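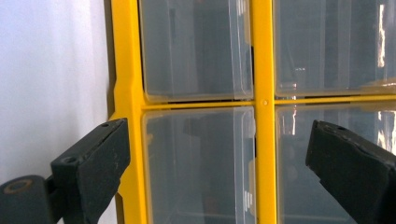 Small-parts drawers, yellow frame

We use cookies to remember your cart and count visits. By staying on this site you accept this. Manage settings

Skarnedau Talks: Treaty Simulation Set, Second Edition

Skarnedau Talks is a boxed set for teaching how two governments restore relations after a long break. It is written for high school and first-year college classes in world politics. Students play the foreign ministries of two made-up neighbors, Zullero and Abubakari, which closed their embassies a generation ago and have now agreed to meet in the port of Genevville.

A full game takes 90 minutes. It can also be split over two class periods, with a stop after the opening statements. The set handles up to 40 players. With a small group, leave out the press and trade roles and use the short agenda on the back of the teacher's guide.

What comes in the box

Teacher's guide, 63 pages
Role cards for both delegations, the press and outside observers
13 sealed event cards
Two fold-out maps of the disputed coast
Blank treaty forms and a pad of press releases

The event cards drive the second half. A former president publishes an angry letter in a party newspaper. A fishing boat is seized. A senator threatens to block money for the new embassy. The teacher decides when to open each one, and the guide suggests an order for classes that are moving slowly.
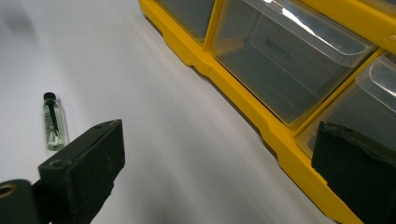 Glass vial with black cap, pale greenish liquid

Changes from the first edition

The sanctions rules have been rewritten. In the first edition one side could lift everything in a single turn, and most games ended there. Sanctions now come off in stages, and some need a vote at home before they can be dropped. The prisoner exchange has its own sheet. The maps are printed larger, with the 1950s claim line in a darker ink — the old one was hard to read from across a table.

First edition role cards do not match the new guide and should not be mixed in. Treaty forms are the same in both and can be copied for classroom use. Refill pads are sold separately.

Written by Nhyira Quansah. Maps by Edem Boateng.
Page updated 7/28/24. The next printing is planned for January.

Comments

rowland_k
Ran this with my seniors. The letter card split the Abubakari team down the middle and they spent ten minutes arguing with each other. Good game, but read the sanctions pages twice before you start.

Mrs. T
Is there a version without the military observer roles? My group is younger.

Edem Boateng
Mrs. T, you can take those cards out. Page 13 has the changes you need to make.

dpell
Maps are much better. The box is still too shallow for the guide.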